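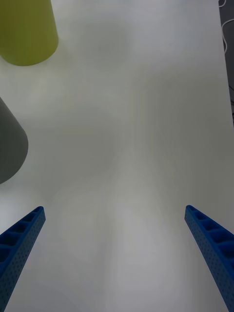
When does the Stonthorpe cup library open, and what does it cost to borrow from it?

It opens in the first week of November, at the front counter of the Arkley Building, and borrowing is free for the first 40 pieces. Larger orders carry a flat cleaning fee.

The library lends reusable cups, tumblers and small canisters to residents, clubs and schools holding events in town. It will operate out of the former ticket office on the ground floor, which has been closed to the public for two years. The counter has been repainted and the storage room behind it fitted with open shelving.

The opening stock comes to 1431 pieces. Most were donated over the summer during a collection at the Arkley Building, and the rest were bought secondhand from a catering business in Detolura that was closing one of its two kitchens. Organizers said no new tableware was purchased.

Sorting took up much of September and October. Pieces were first separated by shape, then by size, and only after that by color. An early attempt to sort by color alone was dropped when it put tall canisters in the same bins as short cups, and the bins would not stack. Each item was set out on a white table and checked for chips, cracks and worn rims before it went to a shelf. Plain pieces such as gray cylinders and yellow-green cups are kept together in the everyday section, where borrowers can mix them as they like. Matched sets have their own bay along the back wall.

Items that failed the check were set aside. Those with small chips have been offered to the Stonthorpe garden club for seedlings and cuttings. Cracked pieces went to the county recycling center.

To borrow, residents fill out a one-page form at the counter with the date of the event, the number of pieces needed and a phone number. Orders of 40 or fewer can usually be picked up the same day. Anything larger should be requested a week ahead so it can be counted and packed. The largest single order the library will accept for now is 300 pieces, a limit set by the number of crates on hand. Groups that need more than that are asked to call and discuss splitting the order across two pickups.

Everything is lent in lidded crates with cardboard dividers. Borrowers are asked to return pieces rinsed and dry, standing upright in the same crates. They do not need to be washed a second time at home, as all returns go through the dishwasher in the building's kitchen before they are shelved again. Lids and canisters should come back separated. In a trial run last spring, several canisters were returned sealed and damp, and it took a long soak to get rid of the smell.

There is no charge for a single broken cup. Borrowers who return an order with more than a few pieces missing will be asked to replace them with something of similar size, which does not have to match.

The trial involved a school picnic, a choir supper and the spring plant sale. The choir asked for shorter tumblers that could be carried by the tray, and the plant sale wanted something heavy enough to stay put on a windy afternoon. Both requests were taken into account when the Detolura stock was bought. The picnic order came back complete, along with one cup that did not belong to the library.

Saavedra, the hardware store across the street from the Arkley Building, has supplied the shelving at cost and will serve as a second drop-off point for returns. Crates can be left inside the store's side entrance during business hours. They should not be left on the sidewalk after closing, and the store cannot take new borrowing forms or accept donations.

The library is still accepting donations of cups and canisters in good condition at its own counter. Stemmed glasses, anything with a metallic rim, and insulated bottles cannot be taken. Plates and bowls are also being turned away for the time being, though space has been left on the lower shelves in case that changes next year.

The counter will be open from 10 a.m. to 2 p.m. on weekdays. Evening pickup can be arranged by phone for events that start after work. Forms are available now at the Arkley Building and at Saavedra, and completed forms for November events may be dropped in the mail slot beside the main door.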